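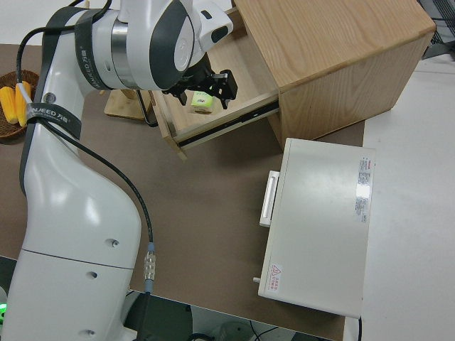 The arm at the practice bench in Orley, with its gripper over a small box in the open drawer.

When the first arm came to the Mumstead parts warehouse in Orley, the woman who runs the small-goods room brought in a cake. She laughs about it now. "I thought, well, if it's going to be here every day, we may as well start off friendly," she says, pouring me a second cup of coffee I hadn't asked for but was glad to have. "And half the shift wouldn't come near it, so there was plenty of cake."

She has worked here long enough to remember handwritten pick cards. The small-goods room has 756 drawers, and for most of her years every one of them was opened by a person, usually a person in a hurry. "You pull, you look, you take the box, you push it shut with your hip. All day. I did the count once on a slow afternoon in March, and I'd opened 113 before lunch. My shoulder could have told you that without the counting."

The practice bench is where the staff teach the arm new jobs before it does them on the floor. Drawers are the hard part, she tells me, and she gets quite animated about it, pulling out her own desk drawer to show me. "A shelf is easy. A drawer has sides! You have to come straight down, and you have to know how far down, and then you've got to get back out again without taking the drawer with you."

Her own job has changed more than she expected. She used to pick; now she spends her mornings at the bench and her afternoons sorting out the orders the arm hands back, the odd shapes and the torn boxes. There were 96 of those last week. The planning software, Astano, puts them in a list for her, and she has strong opinions about the order it puts them in. "It likes the oldest first. I like the ones by the door first. We've agreed to disagree, and I do it my way."

Has anyone lost work over it? She takes her time with that one. Two people on nights moved across to the Türkmen building, one of them gladly and one of them less so, and she thinks the company should have talked to them sooner. "They heard it from the schedule. That was wrong, and I said so at the time." Those who stayed got a small raise and a good deal of training, though she would have liked the training to come before the machine did.

What she misses is the talking. Picking was done in pairs, and you got to know a person's whole family between one aisle and the next. These days she makes a point of having lunch at the long table by the loading doors, and she has talked most of the morning shift into joining her. A second arm is due before summer. She hasn't decided about the cake.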